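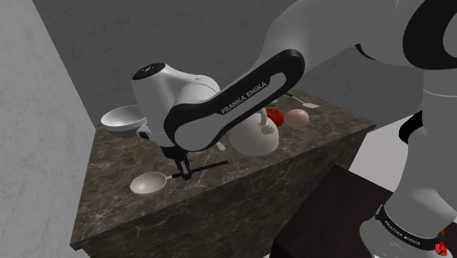 How many demonstrations does a robot need before it can learn a kitchen task?

It depends on how much the task changes from one attempt to the next. For a single object that starts in nearly the same spot every time, we have had usable results from 26 demonstrations. For tasks with several objects in shifting positions, 123 was not enough on its own, and we had to go back and look at what those examples contained.

That second case took up most of our time since the last newsletter, and it is the subject of this item.

The kitchen set in Pratari, our simulated collection project, now has 12 tasks. Each one uses a Franka Emika arm at a marble-topped counter, with a small group of objects drawn from the same pool: kettle, pan, bowl, spatula, and a few food items such as a tomato and an egg. A person drives the arm through the task with a hand controller, and the software saves the joint positions, the gripper commands and the rendered views at every step. The learning system is later trained to produce the same kind of commands from the same kind of views.

Working in simulation means we can reset the counter with one key press. It also means we can put the objects back exactly where they were and try again, and this caused some of our trouble. Operators liked to repeat a layout they had just failed on. They got better at that layout, saved the good attempt, and moved on. The result was a set of very clean examples covering a narrow part of the counter.

We found this when we plotted the starting positions for the kettle task. Most of them fell in the middle of the counter. The trained policy did well there and poorly near the back edge, where it tended to close the gripper too early. Adding more examples of the same sort made little difference. We have since changed the reset so that a failed layout goes to the end of the queue, and the operator gets a new one.

The second change concerns how we treat mistakes. Under the old rules, any attempt with a missed grasp was thrown out. Now we keep it if the operator recovers and finishes the task without a reset. A policy that has seen only perfect attempts has nothing to go on once it drifts off the path, and it will drift sooner or later. In the latest batch, 41 of the saved examples include at least one recovery. They are tagged, so anyone who wants to train without them can leave them out.

Long, thin objects are still the hardest part. The gripper has two narrow fingers, and a handle held off center can turn in the grasp when the arm moves quickly. In simulation this also depends on the contact settings, and a value that works for a round object may let a handle slide. We have settled on one set of contact values for the whole project. They are a compromise. The Tukholm group has asked for separate values per object, and we will look at that after the next release.

Views that are partly blocked are a related problem. The forearm often passes between the camera and the object the operator wants. People get around it by moving the arm aside, looking, and coming back in, and the policy picks up that detour along with everything else. We considered giving operators an extra viewpoint but decided against it. If a person can see something the policy will never see, the person's choices are hard to learn from. Operators therefore work from the same views that are recorded.

A few practical notes for those collecting at Meinecke and Gilleo:

Please update to the current build before your next session. Examples saved with the old reset will still load, but they go into a separate folder and will not be counted toward the kitchen set.

Write the task prompt before you start, and keep it short. "Put the egg in the bowl" is fine. We had several prompts that described the whole motion, and those had to be rewritten by hand.

Stop the recording once the object has been released and the arm has backed away. Long idle stretches at the end teach the system to sit still – we have seen policies freeze halfway through a task for this reason.

If the controller lags, discard the attempt and restart the session. Do not try to work through it.

The revised examples for the kettle and pan tasks will be shared with all sites in February, along with the training settings we used. The bowl tasks will follow when the position check has been run on them.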